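The Case for the Printed Outline

Fri 13 October

An assembly board has two jobs. It holds parts, and it tells whoever is working at it where the parts go. Most of the money and drafting time goes into the first job. The second is usually settled late, by whoever prepares the surface, and often with whatever line weight was left over from the last drawing. My view is that the second job deserves at least as much attention as the first, and that a thin printed outline on a plain sheet does it better than the alternatives in general use.

I have a stake in this. For two years I specified the bench boards at Jelondale, where we ran 14 benches and went through more versions of the layout sheet than I would like to list. Some of what follows contradicts what I wrote in the first of those specifications.
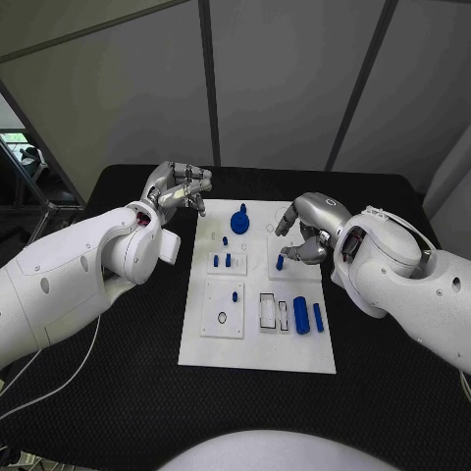 Photo: Vlachopoulos, Jelondale

White sheet, blue parts, dark table. I have come to regard this as the correct default. The contrast between part and board should be settled by color, and the contrast between board and table should be settled by value, light on dark. A blue part on a white sheet can be found at a glance even when it is a very small peg. A gray part on the same sheet has to be looked for, particularly under overhead lighting, where the shaded side of the part and the shadow beside it come out at close to the same tone.

The usual objection is that a single part color throws away information. If every part is blue, color can't tell you which part you are looking at. That is correct, and I don't think it matters. Shape and diameter already carry identity, and a worker who sorts by color will go on sorting by color on the day a batch arrives in the wrong one. Color coding is also the first thing to drift between suppliers. We bought two lots of pegs, one from Flivance and one from a local shop, both ordered as the same blue, and they could be told apart from across the room. With one color for everything, the drift did no harm.

Recess or line

There are three common ways to mark a position: cut a recess, raise a plate, or print a line. The first two locate the part physically. The third only points.

The recess is popular because it feels finished. A part dropped into a recess stays there and can't be a little off. The costs arrive later. A recess fixes the part's diameter for the life of the sheet, and it collects dust and filings. A shallow one is also hard to see from a working height. On a white sheet the edge of a shallow recess and a pale printed line look much alike, and I have watched people try to seat a part in a line. If a board must use both, they should be easy to tell apart, and the simplest way is to make the printed line dark.

Raised plates are better. A small plate with pegs standing in it can be lifted off, turned, or swapped for another with a different pattern. The sheet underneath survives the change. At Jelondale we moved nearly everything that needed holding onto plates and left the sheet flat. The plates themselves were dull objects, a few screws and some holes, and they outlasted four sheets. 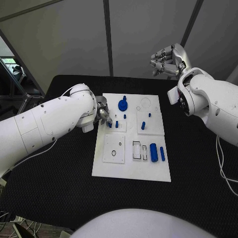 Two blue pegs on a square white plate; outlines printed at upper right.

The printed circles are the part of this board I would defend hardest. One large, two small, thin dark line, no fill and only a raised plate below them in that quarter of the sheet. An outline like this states size and place and stops. It can be read from any side of the table. It needs no legend.

Compare the layout sheet that Vornarance was recommending when I started, which used filled gray silhouettes with a part number set inside each one. It looked thorough. In use the silhouette disappeared under the part, as a silhouette should, and took the number with it, so the one piece of text on the sheet was legible only when the part was missing. The gray fill also swallowed pencil marks, and people do make pencil marks. We ran that sheet until July and then went back to lines.

Line weight is worth a paragraph of its own. A heavy line has an inside edge and an outside edge, and a round part can be aligned to either. The difference is small, but it shows up as soon as two people work the same bench on alternate days. A thin line removes the choice. The lower limit is set by the printing and by the worker's eyes, and I would rather spend money on better lamps than on thicker lines.

Where the outline fails

It fails for tall parts. A gear with a post rising from it is viewed at an angle by anyone standing at the bench, and the top of the post appears shifted from the base by an amount that depends on the viewer's height. A line on the sheet gives no help with that. The worker has to look at the foot of the part, and under time pressure people look at the top. Tall parts want a plate or a pin.

It also fails for very small ones. Once the circle is only slightly larger than the peg that belongs in it, a speck of dirt or a scratch can pass for the mark. A tiny outline placed close to a plate has the same trouble, as it tends to be read as a detail of the plate. I would keep small outlines at least 30 millimeters clear of anything raised, and I know that on a crowded sheet this is expensive advice.

Crowding is the real enemy in any case. Every board I inherited had been extended by filling in its blank areas, and every one became slower to use. Blank sheet is working area. A part needs somewhere to be put down between leaving one place and arriving at another, and if the layout provides no such place the part goes onto the table, where it rolls. A textured table surface slows a rolling peg. It doesn't stop one.

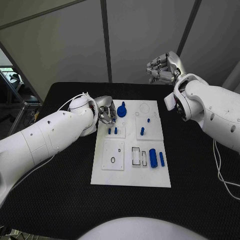 What I would specify now

Start with a flat white sheet in portrait orientation, held at the corners, on a dark textured surface. The dark surface should extend well past the sheet on all sides so that a stray part is still seen against something that isn't its own color.

Hold parts on small removable plates, all of one height. Where two pegs share a plate, leave enough space between them for a grip to close on one without touching the other. This sounds too obvious to write down, and it was violated on our first 40 plates because the hole pattern had been drawn from the parts and nothing had been allowed for the grip. All 40 were redrilled.

Mark free positions with thin dark circles, unfilled and unlabeled. If two circles are close in diameter, change the design until they aren't. A reader who must measure a mark to know what it is for has been let down by the sheet.

Keep one part color. Keep text off the working surface and put it on a card beside the board, where it can be replaced without reprinting anything. Part numbers change more often than positions do, and a reprinted sheet has to be checked against every plate that sits on it.

I would leave the question of sheet material open. We used two and I had complaints about both, mostly glare in one case and edge wear in the other. A matte overlay dealt with the glare for a few months before it started to lift at the holes, and I left before the replacement was chosen.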